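# Chapter 7: Demonstration Without the Robot

A manipulation policy can be no better than the record of motion it is fitted to. Chapters 5 and 6 treated demonstrations obtained by teleoperation, in which an operator drives the arm and the arm's own encoders supply the trajectory. This chapter treats the alternative, in which the arm is absent during collection. The demonstrator carries the end effector in the hand, the sensors travel with it, and the trajectory must be recovered afterwards.

## 7.1 The hand-held interface

The central assumption of the method is that a gripper held by a person and a gripper bolted to a wrist flange can be made to look the same to the policy. Three quantities must agree: the geometry of the contact surfaces, the view from the gripper's own camera, and the relation between commanded and measured jaw width. If any of the three differs, the error passes into the learned policy as a bias that no volume of data will remove.
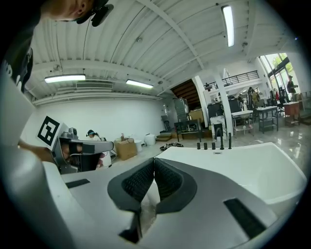
Lens choice follows from the second quantity. A wrist view with a narrow field loses the workspace as soon as the fingers close on an object. A wide lens keeps the fingers, the object and much of the room in view together, at the cost of strong distortion toward the periphery. Distortion is tolerable provided that the same lens model is used at deployment. Rectifying the training images and leaving the deployed images raw is a common fault, and one that is difficult to diagnose from the loss curve.

Background content is a further consideration. A wide view admits people, furniture and lighting that have no bearing on the task. Where all demonstrations come from one room, the policy may attach weight to these features. Section 7.5 sets out the masking and site-rotation procedures used to limit the effect.

## 7.2 Recovering pose

Let *T*(*t*) denote the pose of the gripper in a fixed world frame. Two estimators are in general use. The first is visual-inertial odometry run on the gripper camera alone. It needs no added hardware, but it drifts, and it performs poorly against blank walls and glossy surfaces. Bathrooms and laundries supply plenty of both.

The second attaches fiducial markers to the gripper and observes them from a separate camera worn on the demonstrator's head. Markers arranged on the faces of a cube permit a pose estimate from most viewing directions, as at least one face usually remains in sight. The estimate is relative to the head, so the head's own motion must be estimated and composed with it:

*T*_gripper(*t*) = *T*_head(*t*) · *T*_rel(*t*)
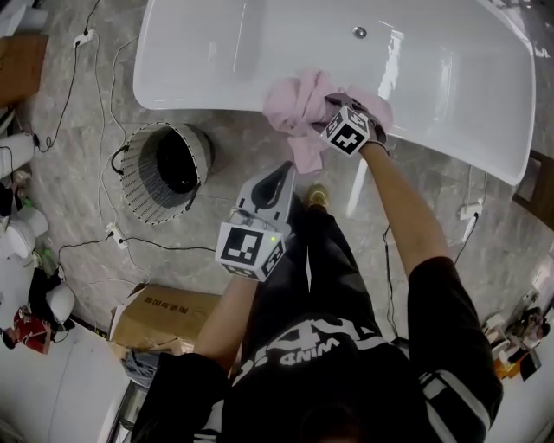 **Figure 7.2** Head-level view of a bathtub task. Marker cubes are carried at the glove and at the base of the hand-held gripper.

Failure of the second estimator is dominated by occlusion. The forearm, the rim of a fixture or the cloth itself may hide the marker for part of a stroke. Gaps shorter than a set threshold are filled by interpolation on SE(3); longer gaps cause the episode to be split.

The Ullia set, used in the exercises for this chapter, contains 2,232 episodes of household cleaning and cloth handling. Of these, 996 were recorded with both estimators running, which allows drift to be measured directly. A further 868 carry head-view pose only. The remainder carry odometry only and are reserved for the robustness tests in Section 7.6.

## 7.3 Deformable objects

Rigid objects permit a compact description of state. Cloth does not. A cloth held at one point has a configuration that depends on its history, and two demonstrations with identical gripper trajectories may end in quite different folds.
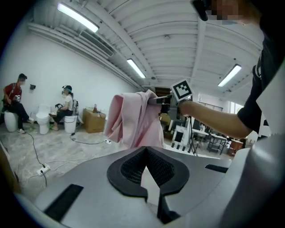 It follows that gripper pose alone is an insufficient label for cloth tasks, and that the image stream must be retained at full rate through the grasp and release phases. The Jultel format stores pose and image on a common clock for this reason. The older Skistari format stores them separately, and its files must be realigned before use.

Students working from Skistari files should complete the alignment procedure in Appendix C before attempting Exercise 2.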